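Shared work table: quick tips for keeping it usable

Posted 2023-08-22 by Annatjie Mokgethi, Istley

Round wooden table, middle of the room, everybody's stuff lands on it. Few things that work for us.

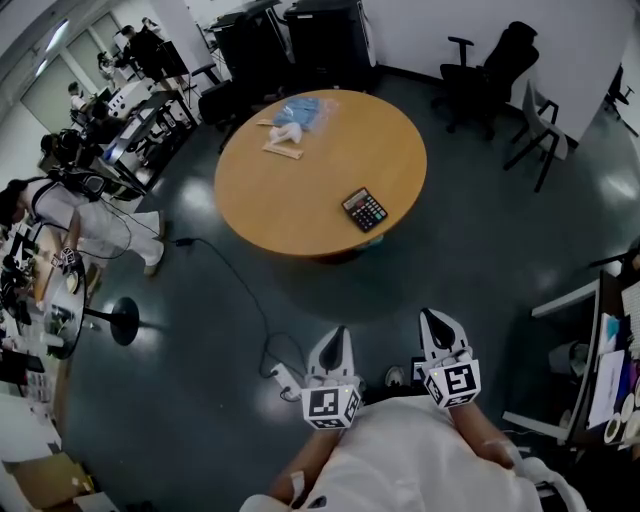 Clearing the top

Do it before lunch, not at the end of the day. End of the day it never happens.

Start at the far edge. Bags and cloths collect there, out of reach, and stay for weeks. Walk round, don't lean over.

Anything in a clear plastic bag gets a label or goes back to whoever bagged it. Masking tape and a marker is plenty.

Wood sticks and short offcuts: one jar. Under a hand's length and not wanted by tomorrow, bin.

Calculator can stay out. Everything else with buttons goes home. Ours gets used all day for cut lengths and splitting the supply order, and if it's put away people walk off to find a phone and don't come back.

Cloths

Crumpled cloth on a wood top is asking for a mark, specially if its damp. Hang it up. Two hooks inside a cabinet door, done.

Wash them apart from the oily ones. No fabric softener, it leaves a film and then they just push dust about.

The wood top

Wipe with the grain, wrung-out cloth, dry straight after. On a round top pick the direction of the boards and ignore the edge.

Pale ring from a mug: try a little furniture oil, leave overnight, buff in the morning. Test underneath first. Dark ring is deeper, needs sanding. I use 400 grit for the last pass and stop there, 2,000 is for people with more patience than me.

Don't sand just the one spot, you get a dip.

Power strips and cables

Long cable across a floor = someone's ankle. Run it along the wall if it reaches. If it doesnt, flat cable cover, or tape down both sides the full length. Not little bits of tape every so often, those lift.

Keep the strip where you can see the switch. Never under a cloth or a bag. Don't plug one strip into another, ever. Heaters straight into the wall.

Roll up the spare length loosely and tie with velcro. Tight coils get warm.

Shiny floors

Dark floor with a gloss shows every crumb under overhead lights. Dry mop first, then damp, barely any cleaner. Too much leaves streaks and you'll do it all twice.

Felt pads on thin stool legs and metal chair legs. Check them in March and again before winter, they fall off and then the bare leg scratches.

Chairs

Push them in when you get up. Armrests that wont go under the table: turn the chair side on so there's a path.

Senthil wants a separate bit on printer paper storage, will add when I get a minute. Keep it flat and off the floor for now.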